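小房间声学记录（三）：书房的混响、驻波，还有一块不太成功的板

前两篇写的是房间的基本数据和测量链路，隔了比较久，这篇把处理前后的结果放在一起。留言里有人问为什么不直接买一套现成的吸音棉贴上，我在下面会把数字列出来，看完自己判断。

先重复一遍房间条件，省得来回翻。书房长3.30米，宽2.45米，净高2.60米，体积21.0立方米，六个面的总面积46.1平方米。地面是强化复合地板，下面有两毫米的防潮垫。四面墙里有三面是砖墙抹灰刷乳胶漆，靠走廊的一面是轻钢龙骨石膏板，敲上去声音明显发空。窗在短边，双层玻璃，没有飘窗。门在长边靠角落的位置，是普通的空心木门，门缝大概七毫米。顶面没有吊顶，直接是楼板刮白。搬到Cinditside之前我用的是一间不规则的阁楼，低频问题反而小得多，所以刚搬来时对这间方方正正的房间没有什么心理准备。

用途是近场听音和录人声。人声录得不多，主要是给一个讲旧式打字机维修的音频节目配旁白，每期二十来分钟。近场听音每天都有，音箱是Engström的两分频有源箱，五寸低音单元，背后倒相。厂家标的低频下限我没有验证过，在这间房里也没法验证，后面会看到为什么。

测量方法

话筒是Iter的无指向电容测量话筒，带单独的校准文件。校准文件只到二十千赫，低端从二十赫兹开始，我用到的范围都在里面。软件是Trultska，扫频信号用对数正弦，长度设为256k采样点，采样率48千赫，一次扫频大约五秒半。每个位置扫四次取平均。平均次数再多对信噪比有帮助，但是夜里十一点以后底噪已经够低，继续加次数只是浪费时间。

混响时间用的是T20，然后外推到60分贝。没有用T30的原因是125赫兹倍频程的有效动态范围不够，衰减曲线在负三十分贝以下就开始弯。小房间在低频谈混响时间本身就不太严格，这个下面会说到。声源位置两个，一个在墙角，一个在实际的左音箱位置。话筒位置五个，听音位一个，另外四个分布在离墙至少半米、互相离至少七十厘米的地方。这么小的房间里满足这两个条件，能放话筒的范围已经很窄，中间那一小块地几乎被占满了。

有一个操作上的细节：测量时人不要在房间里。一个人在中频的等效吸声量大约是零点四到零点五平方米，对一间总吸声量才四平方米多的房间来说，是百分之十的量级。我第一轮数据就是坐在椅子上点鼠标测的，后来全部作废。现在是把线从门缝拉出去，在走廊里操作，门关上。椅子也推出去，椅子是布面的，厚坐垫。

底噪方面，空调关，电脑放走廊，晚上测得的A计权声级在二十四分贝上下浮动，主要来自楼下水泵。水泵有一个很清楚的49赫兹分量，和电源的50赫兹不重合，我猜是电机转差的关系，没有深究。这个分量离后面要讨论的52赫兹不远，所以扫频结果里凡是低于六十赫兹的衰减时间，我都在水泵停的时段又测了一遍。水泵什么时候停没有规律，只能等。

处理前的混响

房间里只有桌子、音箱和一个书架，书架上放了三分之二的书。五个点、两个声源平均之后，各倍频程的T20外推值如下：125赫兹0.92秒，250赫兹0.85秒，500赫兹0.80秒，1000赫兹0.76秒，2000赫兹0.71秒，4000赫兹0.63秒。500和1000两个频段取平均是0.78秒。

用赛宾公式反推，总吸声量等于0.161乘体积除以混响时间，0.161乘21.0是3.38，除以0.78得4.34平方米。再除以总表面积46.1平方米，平均吸声系数0.094。这个数和一间家具很少的抹灰房间的经验值吻合，没有什么意外。赛宾公式在平均吸声系数低于0.2时误差不大，换成艾润公式，差别在百分之五以内，比位置之间的离散还小。

离散情况也记一下。1000赫兹五个点的标准差是0.03秒，250赫兹是0.06秒，125赫兹是0.14秒。125赫兹的数据基本上只能看个方向。

房间的施罗德频率按2000乘以根号下T除以V来算，T取0.78，V取21.0，结果是385赫兹。也就是说，在385赫兹以下用统计的办法描述这个声场都不太站得住，应该看单个的简正模式。上面125和250两个频段的混响时间，严格讲是若干个模式的衰减时间混在一起的结果，仍然写出来，是为了处理前后用同一把尺子量。

听感上最明显的问题并不是混响时间。拍手能听到一个带音高的尾巴，典型的颤动回声。来源是两面平行的长墙，间距2.45米，声波来回一趟4.90米，除以343米每秒，是14.3毫秒，重复率每秒70次。脉冲响应上能数出等间距的尖峰，间隔14.3毫秒，前七个都很清楚，第八个开始淹没在其他反射里。书架占了其中一面墙的一段，站到书架前面拍手，尾巴就短了，走到靠窗那一端又回来。

简正频率

矩形房间的简正频率算起来很容易，声速取343米每秒。长度方向的轴向模式是52、104、156赫兹，宽度方向是70、140、210赫兹，高度方向是66、132、198赫兹。切向模式里最低的三个，长宽组合是87赫兹，长高组合是84赫兹，宽高组合是96赫兹。斜向的第一个是109赫兹。

问题一眼能看出来。66和70只差四赫兹，84和87只差三赫兹，132和140也挨得近。52单独在下面，它和66之间有十四赫兹的空档。宽度和高度太接近是这一代住宅小房间的通病，层高定死了，开间也差不多定死了，剩下能变的只有进深。

把话筒放在墙角，声源放在对角，测到的峰是53.1、66.8、69.5、85左右的一个宽峰、97、105、110。轴向模式的实测值和计算值都差在两赫兹以内。长度方向的实测值偏高一点，可能是窗台凹进去的部分、墙体的柔性、室温这几样共同的作用，当时室内二十六度，声速应该取346到347，光这一项就能解释零点五赫兹。下文为了方便还是把它叫52赫兹模式。

52赫兹模式的衰减时间单独测，用窄带滤波后的能量衰减曲线，是1.31秒。70赫兹模式是0.88秒，66赫兹模式和它分不开，曲线上有拍频，只能给一个合并的数。石膏板那面墙的法线方向是宽度方向，它自己就是一个低频的薄板吸声体，70赫兹衰减得快一些应该和它有关。砖墙对砖墙的长度方向，一端有窗，玻璃也能吸一点，但是没有石膏板那么大的面积。

听音位在长度方向上的位置，我最初放在正中间，这是52赫兹模式的声压节点，频响曲线在那里有一个十七分贝的深谷。很多人到这一步会开始调均衡，往52赫兹上加增益。节点处加增益是没有用的，模式的声压在那个位置本来就趋近于零，加多少都乘在一个很小的数上，只会让墙角更响，功放更热。把听音位往后挪了四十五厘米，谷变浅到六分贝左右，同时104赫兹那个二阶模式的峰下去了一点。常见的说法是听音位放在长度的百分之三十八处，这个数我试了，对这间房来说桌子深度不允许，只能做到接近。

音箱位置

音箱离前墙的距离影响的是边界干涉。音箱低频辐射基本没有指向性，向后的一路到墙再返回，程差是两倍的距离，程差等于半波长时抵消。原来箱体前面板离墙0.60米，四分之一波长对应的频率是343除以2.4，143赫兹。实测的谷在139到147赫兹之间，深九分贝。这个谷正好落在男声基频上，录旁白回放时觉得声音薄，原因有一半在这里。

把音箱推到离墙0.25米，算出来的谷移到343赫兹，在这个频率上箱体已经有了一定的指向性，墙面也更容易处理，谷的深度降到四分贝。代价是低频整体抬高。音箱背面有一个低频衰减的拨码，两分贝一档，拨了一档，基本抵掉。倒相孔在背后，离墙还剩几厘米的余量，我用一块薄纸在孔口附近试过气流，没有听到额外的噪声。

桌面反射是另外一件事。高音单元比桌面高0.31米，耳朵比桌面高0.45米，水平距离0.85米。直达声路径是0.861米，经桌面反射的路径用镜像法算是1.140米，程差0.279米，对应的第一个抵消频率是615赫兹。实测谷底在616赫兹，这是整篇里计算和测量对得最好的一处，我怀疑有运气成分，因为卷尺量耳朵高度的误差至少一厘米，而且低频和高频单元的声学中心也不在同一个高度。

改动桌面反射的办法不多。把音箱垫高十五厘米，程差变成0.395米，谷移到434赫兹，深度没什么变化。把音箱向后倾几度，让高音轴线对准耳朵，反射那一路落到指向性更弱的角度上，一千赫兹以上的梳状起伏从正负三分贝减小到正负一点五分贝，600赫兹附近没有改善。把显示器往后退也有一些帮助，但这取决于显示器大小，别人的数据没有参考意义。最后的状态是垫高加倾斜，另外在两只音箱之间的桌面上铺了一块厚毛毡。毛毡对600赫兹没有作用，十毫米厚的东西到两千赫兹以上才看得出来。

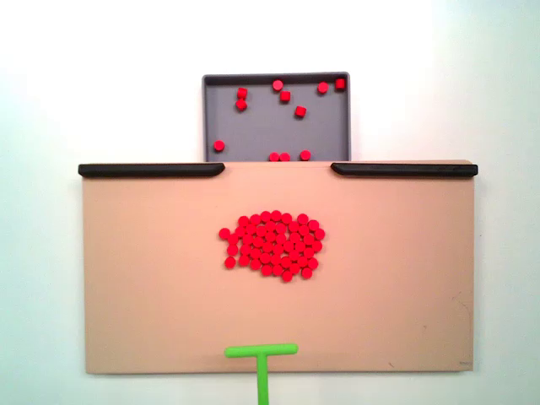

多孔吸声板

吸声板一共做了六块，单块尺寸1.2米乘0.6米，芯材是五十毫米厚的玻璃棉板，密度标称48公斤每立方米，外面包一层透气的涤纶布，框是松木条，背面敞开，只拉几根绳防止芯材往后鼓。六块总面积4.32平方米。

密度这一项争论很多。就多孔材料而言，真正起作用的参数是流阻率，密度只是一个间接指标，不同厂家的纤维直径不一样，同样的密度流阻率可以差一倍。五十毫米厚、后面留五十毫米空腔的情况下，流阻率在一万到两万帕斯卡秒每平方米之间都能得到接近的曲线。低密度的棉便宜而且在低频略好，缺点是撑不住形状，时间长了会往下坠。选48是从施工角度考虑的。

布料要试透气性，方法很土，蒙在嘴上吹，能轻松吹过去就行。我第一次买的布背面有一层涂层，肉眼看不出来，吹不动。这种布包上去以后两千赫兹以上的吸声量掉一大截，有时候反而是需要的效果，下面会提到。

安装距离方面，多孔材料靠质点速度耗能，墙面处速度为零，离墙四分之一波长处最大。五十毫米板加五十毫米空腔，前表面离墙一百毫米，四分之一波长对应858赫兹，这个频率以上吸声系数基本在0.9以上，往下逐渐降，到250赫兹还有0.5到0.6，125赫兹就只剩0.2左右了。要用同样的原理在52赫兹上取得同样的效果，波长6.6米，四分之一是1.65米，等于把半间房填满。凡是说一层五厘米的棉可以处理低音的产品页面，看到这里可以关掉。

六块的位置是：左右第一反射点各一块，听音位正上方顶面一块，后墙两块，前墙两只音箱之间一块。第一反射点用镜子法找，一个人坐在听音位，另一个人拿镜子沿墙移动，能在镜子里看到音箱单元的位置就是。一个人操作也可以，用卷尺按镜像算，误差几厘米无所谓，板子有六十厘米宽。

顶面那一块最麻烦。楼板是现浇混凝土，打四个膨胀螺栓，下面用可调的钢索吊。一块板连框大约四公斤，不重，但在头顶上，所以每个点按二十公斤选的件。钢索的长度要在地上先调好一对，装上去之后再调另一对，四根一起调会互相牵扯，永远有一根是松的。打孔的时候碰到一根钢筋，挪了三厘米重打。

处理后的混响

同样的声源和话筒位置，同样夜里测，结果：125赫兹0.74秒，250赫兹0.52秒，500赫兹0.42秒，1000赫兹0.40秒，2000赫兹0.37秒，4000赫兹0.33秒。500和1000赫兹取平均是0.41秒。

预估是这样算的：新增吸声量4.32乘0.9是3.89平方米，被遮住的墙面和顶面原来的吸声量扣掉0.4平方米，总量7.83平方米，3.38除以7.83得0.43秒。和实测差0.02秒，板的侧边也吸声，面积效应会让实际值比平面面积算出来的大一点，方向是对的。

施罗德频率变成2000乘根号下0.41除以21.0，279赫兹。

颤动回声在听音位消失了。靠窗那一段没有板，站过去拍手仍然有，我没有管它，那里不坐人。脉冲响应前二十毫秒里，除了桌面那一路，其他反射都在直达声以下十五分贝。左右墙的第一反射从负七分贝降到了负十九分贝，这个变化对声像定位的影响比混响时间大得多，中间的人声从一团变成一个点。

再说高频。4000赫兹倍频程0.33秒，和500赫兹的0.42秒比，斜率还算平缓。如果再加两块同样的板，中高频会降到0.3秒上下，而125赫兹几乎不动，房间会变得又闷又轰。住宅小房间里大量贴薄吸音棉的结果就是这样，听起来死气沉沉，但低音照样拖着。后墙的两块我后来拆下来重新包了一次，用的就是前面说的那种背面有涂层的布，2000赫兹以上反射回来一部分，250赫兹附近略有提高。换布之后4000赫兹的数变成0.37秒，其他频段在误差以内。差别小，但是说话的时候能觉察到房间活了一点。

给Aidan Quinlan发过这一组数据，他在另一个城市做教室声学，回信说小于三十立方米的房间他一般不看T20，只看前五十毫秒的能量和各模式的衰减时间。他建议把125赫兹那一栏直接删掉。我保留了，理由前面写过。他还指出我第二篇里把话筒校准文件的符号弄反了，那一篇已经改过，图也重新出了，受影响的主要是十二千赫以上。

薄板共振吸声体

52赫兹模式要处理，多孔材料做不到，剩下的选择是亥姆霍兹共振器和薄板共振。亥姆霍兹共振器的带宽窄，对尺寸误差敏感，调准要反复改颈长。薄板的带宽宽一些，做起来就是一个密封的浅箱子加一块面板。我选了后者。

共振频率的常用公式是60除以根号下m乘d，m是面板的面密度，单位公斤每平方米，d是空腔深度，单位米。要到52赫兹，m乘d等于1.33。面板用十二毫米胶合板，称了一块，折算面密度7.2公斤每平方米，空腔深度取0.18米，乘积1.30，算出来52.7赫兹。箱体外形1.2米乘0.8米，侧板用十八毫米的中密度板，背板同样。所有接缝打胶，面板和侧板之间垫一圈三毫米的闭孔泡棉条，用螺丝压紧，螺丝间距十厘米。空腔里靠背板放五十毫米玻璃棉，棉和面板之间必须有间隙，碰到面板会把它的振动阻掉一部分，Q值下降是好事，但频率也会跟着跑，说不清楚跑多少。

做完以后用加速度传感器贴在面板中心，敲击测固有频率，得到59赫兹，比计算值高了六赫兹多。公式只考虑面板的质量和空腔里空气的弹性，不考虑面板自身的抗弯刚度。十二毫米的胶合板在0.8米的跨度上，四边压得又紧，刚度不能忽略。螺丝隔一颗松一颗，频率降到57赫兹。再松就开始有漏气，低频敲击能听到嗤的一声。

下一步是往面板上加质量。用自粘的沥青阻尼片，每平方米2.1公斤，贴满一层，面密度变成9.3公斤，实测51.5赫兹。如果57赫兹这个值全部按质量的平方根缩放，7.2比9.3开方是0.88，57乘0.88是50.2赫兹，实测高一点，可能是沥青片也增加了刚度。再把空腔里的棉抽薄一半，没有变化，于是又装回去。

箱子放在后墙和侧墙的夹角处，面板对着房间的长度方向。薄板吸声体是声压型的，要放在模式声压最大的地方，52赫兹模式在两端墙面处声压最大，所以只要贴着短边的墙放就行，不一定要进墙角，进墙角能同时照顾别的模式。

结果：52赫兹模式的衰减时间从1.31秒降到1.02秒。听音位频响在这个频率上的变化不到两分贝。70赫兹没有变化。

从投入来看，这块东西重二十九公斤，占地接近0.2平方米，做了三个周末，换来的是单个模式百分之二十二的衰减时间。面积0.96平方米，就算共振点上吸声系数有0.8，等效吸声量也就0.77平方米。要把衰减时间降到0.6秒附近，粗略估计需要四到五块，后墙整面都得做成箱子。这个结论我在动手之前用纸笔就能算出来，当时没有算。

顺便记几个做箱子过程中的问题，以后有人照着做可以少走一点弯路。

一是密封。最开始用的是普通的玻璃胶，固化收缩以后在一个角上留了针眼大的孔，固有频率测出来正常，但Q值怎么测都偏低。后来用细烟找到的。对薄板共振来说小孔漏气对频率影响不大，对阻尼的影响比我预想的大。换成聚氨酯密封胶，涂完等两天再压面板。

二是面板平整度。胶合板买回来是翘的，对角线方向翘了六毫米，靠螺丝硬压平会带入预应力，刚度又上去一些。正反面各放几天，用重物压，能回来一半。现在回头看，用九毫米的板加两层阻尼片会更好，质量来自没有什么刚度的材料，公式就准得多。

三是中密度板的边缘吃螺丝很差，预钻孔，孔径取螺丝芯径，拧到头就停，再拧就滑丝。滑丝的孔我灌了木工胶插竹签，隔天重新钻，强度没有问题。

四是背板也会振。十八毫米的背板面积和面板一样大，如果不贴墙，它自己就是第二块面板，两边一起动，等效的空腔被分成两半，频率更高。箱子靠墙放，背后垫了四个橡胶脚，后来发现这四个脚让背板悬空了八毫米。拿掉橡胶脚换成整片的毛毡，固有频率又降了0.4赫兹。这个数在重复测量的误差边上，不好说一定是真的。

均衡

剩下的部分交给数字均衡。前面说节点处不能用均衡补，反过来，峰是可以用均衡压的。小房间的低频模式在单个听音位上近似最小相位，用一个中心频率和Q值都对得上的陷波滤波器去压峰，频响和衰减时间会一起变好。条件是滤波器的参数要和模式的参数配得上，Q值从衰减时间来算，Q等于3.14乘频率乘衰减时间除以6.91。70赫兹模式，处理后的衰减时间0.85秒，Q是27。很多自动校正程序给出来的Q值在三到五，那是在修频响曲线的形状，没有对应到模式本身。

我用了三个滤波器。70赫兹一个，Q取27，压五分贝。66.8赫兹一个，Q取24，压四分贝。104赫兹一个，Q取15，压三分贝。52赫兹没有加，听音位离节点仍然比较近，它在那里是谷不是峰。三个滤波器加上之后，听音位六十五到七十五赫兹之间的瀑布图尾巴明显缩短，三百毫秒处的残余能量低了八分贝。头往左右移动二十厘米效果还在，往后移四十厘米就变差，站起来基本没用。

Q值这么高的滤波器对频率偏差很敏感。房间温度变化十度，声速变化百分之一点七，70赫兹的模式会移动1.2赫兹，而Q为27的滤波器带宽只有2.6赫兹。冬天和夏天应该用两套参数。我这一套是八月测的，空调开着的话室内二十六度，到了冬天要重新测一次，看看模式是不是真的按声速移动，墙体的部分会不会有别的变化。在重新测之前，折中的办法是Q取理论值的一半，压的量也减一点，牺牲一些衰减时间方面的效果，换一个较宽的容差。目前实际在用的是这一套折中参数。

录音方面

旁白的话筒位置原来在桌前，正对前墙。处理之后试了四个位置，标准是同一段稿子在同样的口距下录，听干声，再看语音停顿处的衰减。最好的位置是背对后墙那两块板坐，话筒的不灵敏方向朝着窗。心形话筒的背面抑制在中高频有二十分贝左右，对着房间里最硬的反射面比较划算。这样录出来前墙中间那块板反而没有参与什么，后墙两块参与得最多，因为人嘴往前发声，话筒的正面朝着人，它看到的是人背后的墙。

口距从二十厘米减到十二厘米，直达声和混响声的比值提高四分贝多，和这六块板的效果处于同一个量级，成本是零。口距近了以后近讲效应明显，一百赫兹的低切要往上提一点。呼吸声和唇齿音也会变多，需要剪。另外坐姿要固定，十二厘米的口距变化三厘米，电平就差两分贝，二十厘米的口距变化三厘米只差一点四。我用一根从话筒架上垂下来的细绳来定位，录之前用鼻尖碰一下，录的时候把绳撩到一边。

楼下水泵的49赫兹分量经楼板传上来，从话筒架进入话筒的比从空气进入的多。换了悬挂式的防震架，降了十一分贝，剩下的由低切解决。隔声的部分这里不写，吸声处理对隔声几乎没有贡献，那扇空心门和七毫米的门缝决定了房间和走廊之间的隔声量，算下来大概二十分贝出头。门缝已经买了自动下降的密封条，还没有装，门扇底部要开槽，家里没有合适的刀头。

未完成的部分

一是听音位的横向位置。目前在宽度方向正中，正好是70赫兹模式的节点，按道理那里应该是谷，但实测还是一个峰，只是比别处低。两只音箱对称摆放，同相信号不应该激励起宽度方向的一阶模式，测单只音箱时它才会出来。问题在于同时放两只音箱，它仍然有。怀疑是石膏板墙和砖墙的阻抗不一样，模式的节点偏离了几何中心，也可能这个峰大部分属于66赫兹的高度模式，是我把两者认错了。打算沿宽度方向每隔十厘米测一个点，把声压分布画出来，单只和两只分别测。

二是书架。现在书架放了三分之二的书，书脊深浅不一，在中高频有一点扩散作用，具体多少没有量过。可以把书全部搬空测一次，再放满测一次，工作量主要在搬书。

三是那块薄板箱要不要留。它现在的另一个用途是放打印机，打印机压在箱体顶上，不碰面板，测过，固有频率没有变。

测量的原始文件放在和前两篇同样的地方，目录名按日期排，处理前的在before里，作废的那一轮没有上传。Trultska的工程文件需要新一点的版本才能打开，旧版本会提示校准文件丢失，手动指定一次即可。

下一篇写门。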